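3.2 Sorting and loading at home
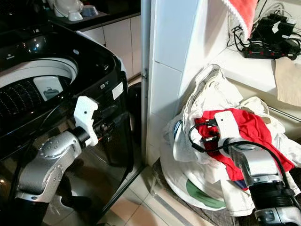
Figure 2. Top-loading machine with open lid and laundry beside it on the floor. A red garment lies among mostly white and cream-colored items.

The second part of our study looks at what people do between taking off their clothes and starting the machine. Earlier work on washing habits has mostly asked about temperature and detergent, and the sorting step has received less attention. We visited households in the Dronddale and Heywood districts and asked each person to prepare a normal load while we took notes. In total we recorded 150 loads. The visits began on Thu 14 September and ended in October.

Most of the households did not own a basket with separate compartments. Laundry was put on the floor, usually against the wall next to the machine, and the sorting was done there by hand. Figure 2 shows such an arrangement. A large white cloth bag is at the base of the pile, and a shirt and other pieces lie over it. The red garment is in the center, on top of the light ones, and a little dark blue can be seen under it. We call this a mixed pile. It differs from a sorted pile, in which one color group is already kept apart before the lid is opened.

With a mixed pile the participants worked in one of 2 ways. Some removed the colored pieces first and then loaded the remaining items together. Others picked the light items one by one and left the colored pieces on the floor for the next load. The second way was slower, but it led to fewer mistakes - we found a forgotten dark sock in only 5 of these loads.

The type of machine also had an influence. With a top-loading drum, people stood upright, looked down into the opening and could still take a piece out easily. The notes were coded by Szabolcs Juhász with the Drulis scheme, which has 8 categories of handling and is described in Section 3.3.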